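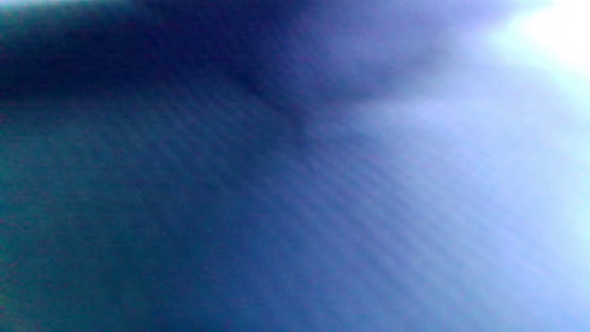
The garment handling working group met at the Stuter site on 12th July to review whether the folding cell can take over any part of the sort-and-fold work now done by hand on the laundry floor. Present were Sorcha Cowie (chair), Liudmyla Tkachenko, Harsh Bhardwaj, Abhishek Mishra and Thabiso Mnguni. The minutes of the previous meeting were accepted with one correction, the word "folded" in item 2 to read "picked". Before the agenda proper, Tkachenko raised the loss of surface detail at close range. Blue ribbed cloth keeps its diagonal ribs across the middle of the view, but toward a strong light the ribs fade into a pale, nearly white area, and in the dark band on the other side there is little left except noise. A crease between the two reads as a soft darker wedge with no hard boundary. She asked that this be kept in mind under item 3.

Home | Minutes | Working Groups | Trial Reports | Contact | Search

1. Matters arising

Bhardwaj confirmed that the guard door interlock on the Trerketti cell has been replaced and tested. The old part is to be kept until the supplier has answered the warranty query.

The floor tape at the loading side has lifted again. Mishra to ask for painted lines.

The group had agreed to get a second opinion on the lint problem at the suction end. A visit from Worku is now set for August. No cost has been quoted.

2. Trial results

Mishra presented the log from the last trial period. The cell made 1889 pick attempts on mixed items from the bin. An attempt is entered as a success if one item, and only one, is lifted clear and held for three seconds. Towels and pillowcases were the best categories. Sports shirts and fitted sheets were the worst. The log does not separate a double pick from a dropped pick, so it cannot be used to say which fault matters more on the floor.

Cowie asked for the two faults to be logged separately from now on. A dropped item falls back into the bin and costs one cycle. A double pick goes forward to the fold plate and stops the line. Mishra agreed to change the form. Old entries will be left as they are.

On throughput, the cell reached 200 items an hour with towels only and a person clearing faults. Mishra advised against using that number in any plan for mixed loads. The hand station was timed over the same shift pattern, but on a different mix, and the two results should not be placed side by side.

The folding step itself was judged adequate once an item is flat and the right way round. All present agreed that the open question is everything ahead of that step: finding one item in a heap, finding an edge or corner on it, and getting it flat.

3. Sensing and grip on knitted fabrics

Tkachenko reported on knits. Jersey and similar cloth stretch under grip, so the corner the planner has chosen is not where it was by the time the lift begins. Woven items give less trouble. She has tried a lower closing force, which reduced stretch and increased slip. She has also tried picking at a seam or a doubled edge where one can be found, with better holding. The difficulty is that a seam on a rumpled item is often turned under, and the cell then spends its time turning the item over in search of one.

Bhardwaj asked whether a hem detector trained on flat garments would carry over. Tkachenko said it had been tried and that it marks ordinary creases as hems. Dark creases in plain blue cloth were a frequent source of false marks. More examples of bunched garments are needed, with the real edges marked by a person who has the item in hand.

Lighting was discussed at some length. The present lamp is on one side and is too strong for close work on pale or shiny cloth. Lowering it leaves the far side too dark. A diffuser was proposed, also a second lamp. It was agreed to try the diffuser first, with the lamp at its present height, and to change nothing else during that run.

4. Hand work as the reference

Cowie noted that the group has never written down what the hand sorters do. The work instruction says "shake out and lay flat" and stops there. In practice a sorter pinches a fold near the top of a garment, lifts it partly, feels for a seam, lets go and takes hold again somewhere better. Bunched jersey is seldom lifted on the first grip. The cell is allowed one grip per item before it reports a fault, and Cowie thought this an unfair limit. She proposed that regrasping be allowed and logged.

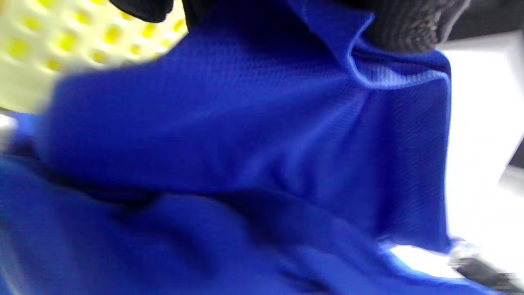
Thabiso Mnguni objected that unlimited regrasping would hide the cost of the machine. If the cell may try as often as it likes, he said, the success column will improve and the shift will still end with a full bin. He wanted a time limit per item, set from the hand station, and anything over the limit pushed to a side tray for a person. He added that the laundry floor does not object to a machine that does only towels, provided it is described as a towel machine.

Cowie accepted the time limit. Bhardwaj supported the side tray but pointed out that there is no room for one on the discharge side without moving the fold plate. Mishra suggested the loading side. Left with Bhardwaj to measure.

There was some disagreement about whether the result should be reported as the share of items folded or the share of labor removed. Mnguni held that only the second is of use to the floor. Tkachenko held that it cannot be measured in a short trial. Both are to be reported, the second marked as an estimate.

5. Next trial

A fixed lot of 400 garments will be drawn from the mixed load and used for every run, so that changes to the cell can be compared. The lot is to be rewashed between runs. Items that lose their labels or tear are to be replaced like for like and the replacement noted.

Trustden will supply the tags. Mishra to confirm that they survive the tumble dryer before any are sewn in.

Run order: present lighting with one grip, diffuser with one grip, diffuser with regrasping and the time limit. The closing force is to stay at the lower setting throughout.

6. Any other business

Bhardwaj asked for the spare finger pads to be stored by hardness. Agreed.

An inquiry about home use of the cell had been passed on from the sales desk. The group's answer is that the cell needs a guarded area, a fixed table and a person to clear faults, and is not suitable. Cowie to reply.

Actions

Mishra: revise the log form; test tags in the dryer; floor lines.
Tkachenko: collect and mark examples of bunched knits; fit the diffuser.
Bhardwaj: measure for the side tray; follow up the warranty query; sort the pads.
Mnguni: supply hand station times by garment type.
Cowie: rewrite the "shake out and lay flat" instruction with the sorters; answer the sales desk.

Next meeting in August, after the Worku visit.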